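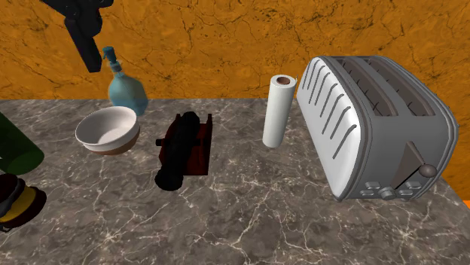

Nerys Jenkins wrote to me after my last column to say that she is tired of being asked whether she is keeping busy. She is 71, she sings alto, she has a bad hip and a good dentist, and every time she meets an old colleague in the grocery store the same question comes sailing over the melons. Are you keeping busy? As if, she wrote, the worst thing that could happen to a retired woman would be an afternoon with nothing in it.

I have been carrying her letter around in my coat pocket all through November, and I want to take her side, at some length, so do get yourself a cup of something.

I asked people that question for years. I thought it was kind. It's the sort of thing you say when you don't know what else to say to a person whose job has ended, the way you ask a teenager about school. Then I stopped working myself, and people started asking me, and I heard what was tucked inside it. They wanted a list. They wanted to hear about the Spanish lessons and the half marathon and the shed I was building, and when I said that I had spent most of the week reading and looking after a cold, their faces did something worried.

So I got busy. My goodness, I got busy. I joined a walking group and a history class (we were supposed to start in 1685 and work forward, and we never got out of 1685, but the cookies were very good). I downloaded a thing called Kakix that counts your good habits and plays a little trumpet when you finish them. One evening I was marching up and down the hallway in my slippers because I was 793 steps short of the trumpet. My son-in-law, Idris Parri, came in with the groceries, stood there a moment, and asked if I was all right. I told him I was relaxing.

Now, I know what the advice says, and I'm not about to argue with it. Moving is good for us. Seeing people is good for us. Anyone who has lost a husband or wife, or who has simply let the days run together in a dark winter, knows how much a standing lunch date can hold you up. My friend Tarık Işık says the chess table at the library got him through the worst year of his life, and I believe every word. If your doctor has told you to get out and walk, please put this down and go and walk.

What bothers me is the way we've taken sensible advice and turned it into a kind of second job, with reviews. There is a class near me, the Grastemance Method, which promises "purposeful aging" over 29 sessions. Twenty-nine! I went to the open evening. A very nice young man talked about making every hour count, and all around me sat people who had already made forty-odd years of hours count, at desks and sinks and bedsides, and who looked to me as though they could use a nap.

My grandmother had a word for sitting on the back step with her hands in her lap. She called it "stopping." She would say she was going out to stop for a bit, and you didn't follow her. She had raised six children and buried one of them, and I never heard anyone ask whether she was keeping busy. She lived to a great age, and she was good company right up to the end, partly, I suspect, on account of those afternoons on the step – she had always had time to think about what you'd told her the week before.

Pei-shan Yau, who is in my walking group and much faster than I am, thinks I'm being romantic. Her mother stopped, she told me, and never started again, and the chair by the window became the whole of her life. I thought about that all the way home. There is a kind of stillness that's really sadness, and families are right to watch for it. But I don't think you can tell the two apart by counting activities. You have to sit down next to the person and find out, and that takes longer than a question over the melons.

For the record, I have kept the walking group and let the history class go. Kakix has been off my phone since the hallway business. I have an hour after lunch now that belongs to nothing at all, and some days I spend it thinking, and some days I'm asleep before the radio gets through the headlines.

Nerys, I've started asking people what they had for breakfast. You'd be amazed how long they'll talk.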